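Stoslow's court shoe gets a second run

22/06/2020

Stoslow will bring back its Givdale low-top this summer, in two new colorways and a wider size range. The first run came out in February and was limited to 253 pairs, all of them sold through the brand's own store.

The shoe's designer spoke to us by phone last week and said the small number was never meant as a hype move. "We had enough suede for that many pairs and we stopped there," the designer said. "People read a lot into it."

The new versions are called Rudd, a dusty red with a gum sole, and Grarard, which is gray on gray with a cream midsole. Both keep the stitched toe from the original. The heel tab has been made taller after buyers complained that the first one folded under when they pulled the shoe on.
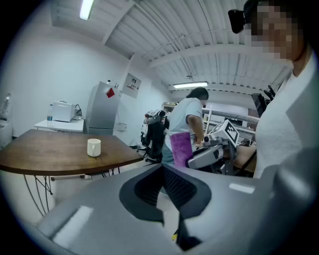
"I went through 12 versions of that tab," the designer said. "Most of them looked fine in a drawing and bad on a foot."

The tongue is also thinner this time, and the laces are flat cotton - the round ones on the first pair kept coming undone. The price stays at $165.

Asked about a high-top, the designer was careful. "There's a sample. I wear it. I'm not going to say more than that until the sole is right."

Sizes will run up to a men's 15, with half sizes through 12. Infant sizes are not planned. Stoslow says 37 stores will carry the Rudd, while the Grarard will be sold online only. A release date has not been set for either pair.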